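Grasteson Planner: Frequently Asked Questions

Last updated November 27, 2020. Covers the planner, the scene loader and the replay tool. For the perception package, see its own page.
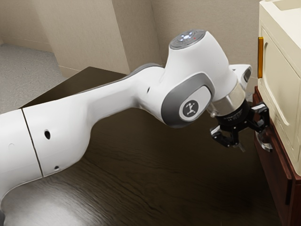
Most of the questions we get are about cabinet and drawer tasks, so those come first. Installation and licensing are at the bottom.

Why does the planner stop short of the handle?

Check the pre-grasp offset in your task file. The default is 5 cm, measured along the approach axis from the grasp frame. If the approach segment fails, the arm stays at the pre-grasp pose and the log says APPROACH_REJECTED. Usually the fingers are colliding with the panel behind the handle. Open the gripper less, or add the panel to the allowed contact list for that segment only.

Can I allow contact with the whole cabinet?

You can, but the planner will then happily drag a finger across the door. Allow contact per link and per segment.

My handle is a thin loop and the fingers go straight through it. What's wrong?

The handle has a visual mesh but no collision mesh, or its collision mesh was replaced with a convex hull. A hull fills in the loop. Run the loader with convex decomposition turned on and look at the result in the collision view before you plan anything. See-through materials have no effect on collision, only on rendered camera images.

Does the planner know which way a door opens?

It reads the joint axis and limits from the asset file. If the axis is flipped, the arm will push where it should pull. Povilas Rozīte wrote a checker for this, which ships with the loader. It sweeps each joint from lower to upper limit and flags any link that passes through its own cabinet body. In the Gromorham asset set it flagged 207 joints out of 543. Those have been fixed as of the January release, so please update if you're still using the older download.

How many samples should I use for trajectory optimization?

We run 384 per iteration on the lab machines. Fewer will work for free-space motion. For pulling a drawer, where the gripper has to follow the handle, a low number gives jerky wrist motion near the end of the pull.

The arm takes a strange route, with the elbow low over the table. Can I stop that?

Set a preferred posture in the robot config and raise the posture weight. You can also pad the tabletop. Padding is a better choice if you plan to run the same trajectory on hardware, where the table height is never quite what the model says.

Are plans repeatable?

Yes, with a fixed seed and the same number of threads. If you change the thread count you'll get a different plan. The contact solver in the Kim backend is not deterministic on the GPU, so replays there can drift once the fingers touch something.

Can I replay a simulated plan on a real arm?

The replay tool exports joint positions with timestamps. It does not check your controller's velocity limits. Set them in the export profile, run at low speed first and keep a hand near the stop button.

Which platforms are supported?

Linux only. Some people at Tostport have built it on a Mac without the renderer. We don't test that and can't help much with it.

Who do I contact about a bug?

Open a ticket and attach the task file, the seed and the full log. Planner tickets go to Bình Cù, loader and asset tickets to Povilas. A screen recording is welcome but doesn't replace the log.

Is there a licence fee?

None for teaching or research. For commercial use, write to us first.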